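Chapter 2
Who Owns the Land?

Most homeowners own the ground under their house. In a community land trust they do not. The trust keeps the land, and the household buys the building and leases the lot.

Mikville set up its trust with 24 lots and a membership of 1,000. Members elect the board, which sets the ground rent and the resale formula. 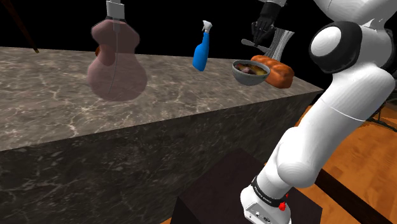 Resale is where most disputes begin. The formula has to say which improvements the seller is paid for. A long marble countertop stays with the house and may earn a credit. A vase goes with the seller and earns none. Section 2 compares the Mikville and Skodholm leases.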